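Stubbs to Open New Parts Repair Counter in Billelia This December

BILLELIA - Stubbs, the family-owned home and garden repair company that has been patching up its neighbors' mowers, fans and snow blowers for 42 years, is delighted to share that it will open a new parts repair counter in its Billelia store this December. It will be the company's first new counter in a good long while, and everyone at the store is very much looking forward to it!

Customers have been asking for years whether a cracked cover or a worn-out housing really means buying a whole new machine. Very often it doesn't, and the new counter will keep 200 of the most requested replacement parts on the shelf, with others ordered in from Isell, the company's longtime supplier in Umel. 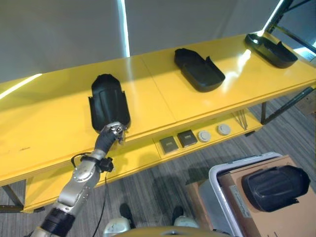
Black molded plastic parts on a yellow tabletop.

Folks are welcome to bring in the old piece, even if it has snapped in two, and the counter staff will gladly help look for a match. Simple fittings can be done while you wait - there will be coffee on, as always - and larger jobs will be ready within 6 working days.

The counter will be open during regular store hours, with later closing on Friday. Parts can also be reserved ahead of time by calling the store and asking for extension 805.

Media contact: Stubbs store office, Billelia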